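Jirkham Workspace Conversion: Progress Report to the Funder
Reporting period: second quarter of operation
Prepared by: Zerrin Ekinci, Programme Manager

1. Status

The conversion of the upper floor at Jirkham from conventional lettings to shared workspace is complete except for items listed in section 5. The ground floor has been open to members throughout. Spending is within the approved budget and no change to the grant terms is requested.

2. Membership and occupancy

Membership stood at 126 at the end of the period. Most new members joined on the part-time plan, and the full-time plan was flat. The original forecast assumed the reverse, so income per member is lower than planned while the total is close to target. The part-time plan has also moved demand towards the middle of the week. Mornings at either end of the week remain quiet.

Of the 21 small offices, four are unlet. All four face the rear yard and were priced at the same rate as those at the front. A lower rate for the rear offices has been in place since March and two enquiries are open.

3. Fit-out

Partition work on the upper floor was finished by Avcı under the fixed-price contract. The acoustic test between adjoining offices met the specification in every case but one, where a gap above the door head has since been sealed. A retest is booked.

Soft furnishings were bought separately from the main contract, as agreed at the last review. The saving against the original allowance has been moved to the lighting line.

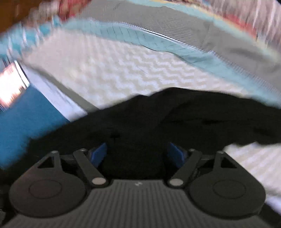
Black fabric laid over a white and cream textured surface.

Lighting in the open area has been split into separate switched zones. Members had complained that the whole floor was either fully lit or dark after 6 pm. The meeting rooms are unchanged.

4. Systems

Door entry and room booking were moved to Bravuline during the period. The changeover took longer than planned – the old member records held duplicate entries which had to be merged by hand. Until this was done, some members could book rooms on two accounts and so exceed their monthly allowance. No charge was made for the excess.

The monthly occupancy figures in this report are taken from door entry data. They count people entering the building, and do not show how long a desk was in use. Desk-level figures will need a separate survey. 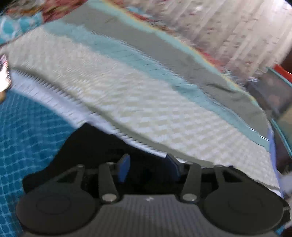
Striped fabric with grey, teal and cream bands.

Broadband is supplied by Gritaver on a shared line rated at 300 Mbps. There was one outage, lasting most of a morning. The contract does not provide for a credit in such cases and this will be raised at renewal. A backup line has been priced but not ordered.

5. Outstanding items

Acoustic retest, upper floor: booked.
Signage to the rear stair: awaiting landlord's consent.
Second phone booth: delivered, not yet wired.
Desk use survey: method to be agreed with the funder before work starts.

6. Risks

The main risk is the balance between offices and open desks. Office rents cover the fixed costs of the building, and the open area covers its own staffing and little else. If the rear offices stay empty for another two quarters, the reserve will be drawn on earlier than planned. One option is to remove a partition and let two rear offices as a single team room. Avcı has confirmed that the partitions are not load-bearing, but the work would fall outside the present contract.

The second risk is the heating charge, which the landlord reconciles once a year. We have set aside the same sum as last year – the upper floor was not then in use, so this may prove low.

7. Next period

The survey and the rear office pricing review will be reported together. Approval is sought for the survey method, a draft of which will be sent separately. The next claim will include the final payment to Avcı, less the retention.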